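Noise in the Reading Hall: Project Report

Course project, second semester

1. Why we chose this topic

Many students of our college complain that the reading hall of the Tellura building is too loud. The library changed the furniture in October, and after this the complaints became more. Our group wanted to know if the hall is really loud or if the people only feel it so.

2. Method

We measured the sound level at 8 places in the hall. Every measurement took 20 minutes, in the morning and again after lunch. We also gave a short questionnaire to the visitors and received 246 answers.

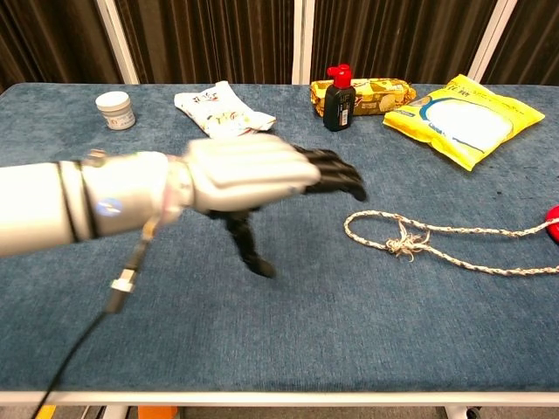

The questionnaire had only two questions. The first asked how often the noise disturbs your reading, and the second asked which noise disturbs the most. At first we had a longer version, but in the test most of the people stopped in the middle of it.

3. Results

The places near the stairs were the loudest in both times of the day. The places behind the tall shelves were clearly more quiet. More than 20 students wrote that the chairs are the biggest problem, because they make a sharp sound when somebody moves them on the floor. Talking was mentioned often too, mainly talking from the corridor when the door stays open.

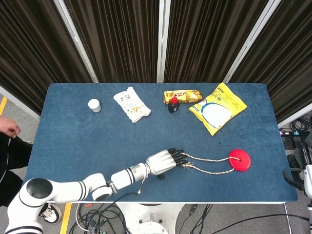
After lunch the difference between the places became smaller. We think the reason is that the hall is full at this time, and the noise comes from all sides.

4. Problems

Our sound meter was borrowed from the physics department and we had it for 2 weeks only. For this reason we could not measure in the exam period, when the hall is used in a different way.

5. Suggestions

We suggest to put felt pads under the chairs and to repair the door so that it closes by itself. The printer near the stairs should be moved to the corridor of the Lurari wing, where nobody is reading.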